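The Runport kit was sold by the hour, and Kulsoom Cheema had bought 29 of them. Her review for Dustance was due in May. She had written one sentence, which gave the price: 1,832 for the pair, chargers extra.

"Does it drift?" asked Kieran Lockwood, on the phone from the office.

"The left one does. By a hair, after the tenth minute."

"Put that in."

"The firm says it will be fixed in the next release."

"Put that in as well."

She typed both. Then she took up the grips again, closed them on nothing, and listened to the motors she had been told were silent.
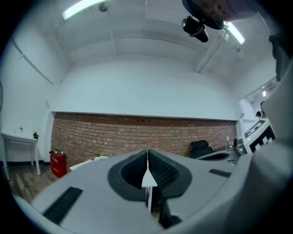

Brick wall, small plants, one pair of grippers.

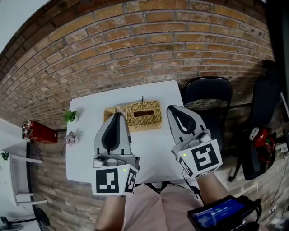 Vudcombe, May

Attempt 243 was logged as a pass. Cheema disagreed and marked it down by hand, with a note on grip pressure. The software asked whether she was sure.

She was. It asked again in smaller type, and offered her a discount on the next 1,000 attempts. She read the terms twice, found the clause on refunds, and copied it into the review under Support.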